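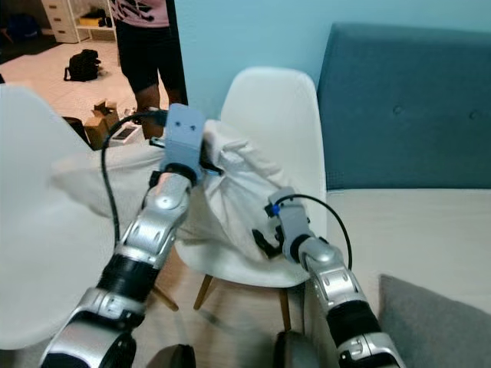
The town of Borley is about to get rid of its free curb days, and I think that is a mistake. For those who live elsewhere, a curb day works like this. Twice a year, in spring and fall, residents may put anything they no longer want at the edge of the road, and for one weekend anyone may take it. On Wednesday the trucks come for what is left. The town has run it this way for 30 years. A white molded plastic chair is the sort of thing I have in mind when I defend it. It costs little new, no thrift store wants to give it floor space, and it will hold a person up for another ten summers. Throw a white cloth over it and it will pass at a graduation party. At the curb a chair like that finds a new porch. Under the new plan it goes in a bin.

The plan on the table is to replace curb days with a pickup service by appointment. You would call or go online, list your items, pay a fee of 5 dollars for each, and wait for a date. A hauler called Nornell would do the work. The town says this would be cleaner, and I believe that. By Sunday night of a curb weekend the streets do look bad. Boxes get rained on, people tear open bags and leave them, and somebody always puts out a mattress that should never have left the house. My own block of Dobre Street had a broken dresser on the grass for nine days last spring because the truck missed it.

So the complaints are real. I still don't think they add up to ending the whole thing.

The town's own report says 697 households put something out last fall. It counts the tons the trucks hauled off afterward and what that cost. It does not count what was gone before the trucks arrived, and I understand why, as there is no good way to weigh a bookcase that left in a neighbor's minivan. But the report then treats that number as if it were zero. Every comparison with the appointment service rests on it. Anyone who has walked around here on the Saturday morning of a curb weekend knows that the best stuff is gone by eight and most of the decent stuff by noon.

I furnished most of my first apartment that way. The kitchen table was from Bresus Avenue and I carried it home upside down on my head, with a stop at every corner. I still have it. One leg is shorter than the rest and has been since I got it. Our kids learned to ride on a bike from the curb, and when they outgrew it we put it back out and it was gone before I had finished my coffee.

People tell me all of this happens online now. Some of it does. I have given away a crib and a set of snow tires that way, and it took a week of messages each time, with two people who said they were coming and didn't. For a crib I will put up with that. For a lamp or a box of canning jars I won't, and I doubt many others will either. Those go in the trash. There are also plenty of older people in town who don't want strangers writing to them and then coming up to the door. The curb asks very little of anyone. You set the thing down and go back inside.

The fee bothers me more than the town seems to think it should. Five dollars is not much for one item. For a family clearing out a parent's house it is a few hundred, and the people with the least money will feel it first. They are also the people who did much of the picking. I expect we would see more couches dumped behind the rail yard, and the town would pay for those anyway.

There are ways to fix the mess. Ban mattresses and bagged trash, and fine the people who put them out. Start on Saturday morning instead of Friday night. Send the trucks on Monday — two days of waiting for pickup is where most of the rain damage comes in. If Nornell wants the work, hire them for that Monday.

The vote is set for December. There is a comment period before it, and letters can be left at the town clerk's window until four in the afternoon. I dropped mine off already. It was shorter than this.

41 shares
16 comments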